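## 3.2 Le panier, le plateau et la question des bananes

Je reprends là où la section précédente s'arrêtait, c'est-à-dire aux réponses des 154 foyers de Vodby à qui nous avions demandé où vivent leurs fruits entre le retour des courses et le moment où on les mange. J'avoue que je m'attendais à lire « au frigo » à longueur de questionnaire. Eh bien non ! Le panier gagne haut la main, puis vient le plateau, et très loin derrière tout le reste (le compotier de mariage, le sac laissé tel quel sur une chaise, un égouttoir à vaisselle).

Pour parler des deux premiers sans tout mélanger, il nous fallait une terminologie. Pushpa Joshi et moi appelons « contenant creux » tout ce qui oblige les fruits à s'empiler ou à s'appuyer les uns contre les autres, et « contenant plat » tout ce qui les laisse s'étaler. La distinction a l'air bête, je sais, mais elle nous a évité des heures de discussion au moment du codage : une corbeille très évasée, on la met où ? Chez nous, elle est creuse dès que le bord retient une pomme qui roule. La figure 2 réunit les deux types sur une même table quadrillée au ruban de masquage bleu, le panier en osier ovale à gauche et le plateau blanc à droite, avec des fruits dans l'un comme dans l'autre. 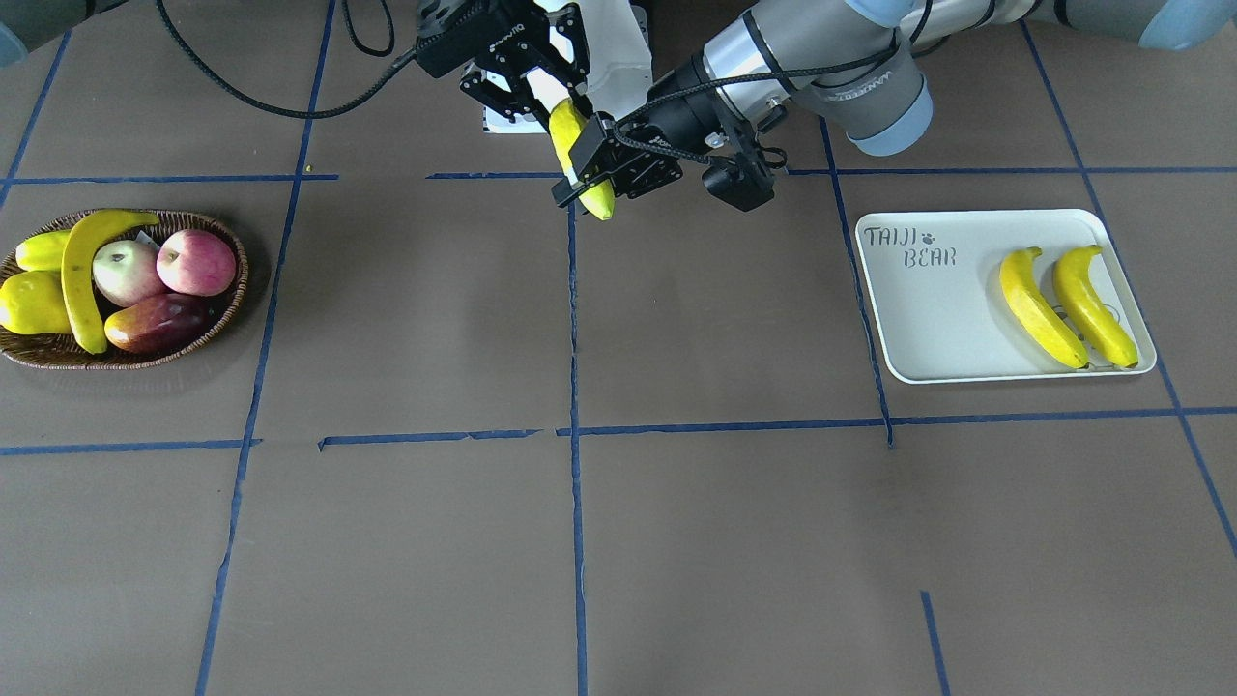

Dans un contenant creux, la banane pose un problème bien à elle. Elle est longue, elle est courbe, et elle finit presque toujours par-dessus, en travers, parce qu'on la pose en dernier. Les participants le disent très bien eux-mêmes : « je mets les rondes, et après je cale la banane ». J'ai fini par appeler ça la *règle du pont*, et le nom est resté dans nos notes (Pushpa préférait « règle du couvercle », nous avons voté, j'ai gagné grâce à l'assistant de Stimenley). La conséquence pratique est assez amusante : pour attraper une pomme au fond, on commence par soulever la banane, et une fois qu'on l'a dans la main, on la mange, ou bien on la repose ailleurs. Ce « ailleurs » revient sans cesse dans les entretiens, et c'est souvent le plateau.

Les mangues, elles, ont droit à un traitement de faveur. Plusieurs personnes les gardent devant, contre le bord, pour pouvoir les tâter sans rien déplacer. Les pommes n'inquiètent personne. Quant aux citrons, ils circulent énormément : on les sort pour la cuisine, on en remet un demi dans une soucoupe, et le demi ne retourne jamais dans le panier.

Un mot sur le quadrillage, puisqu'un relecteur de la première version nous a demandé à quoi il servait. Les cases nous donnent un vocabulaire de position commun. Quand j'écris « panier, rangée du bas », l'équipe d'Olivares comprend la même chose que moi, et nous avons pu relire nos 700 fiches de rangement sans nous appeler toutes les cinq minutes. Le ruban se décolle facilement et laisse peu de traces. Une seule précaution : bien appuyer aux croisements, sinon les bords se relèvent et les contenants plats accrochent dessus quand on les fait glisser.

Reste une limite qui m'embête davantage. Nos fiches enregistrent le contenant et la place du fruit, mais pas l'ordre dans lequel les fruits y sont arrivés, de sorte que la règle du pont repose pour l'instant sur ce que les gens racontent. Le corpus de Trukov, recueilli en juin, contient des fiches remplies fruit par fruit, au fur et à mesure du rangement ; je m'en sers dans la section 3.3 pour vérifier si la banane arrive vraiment en dernier.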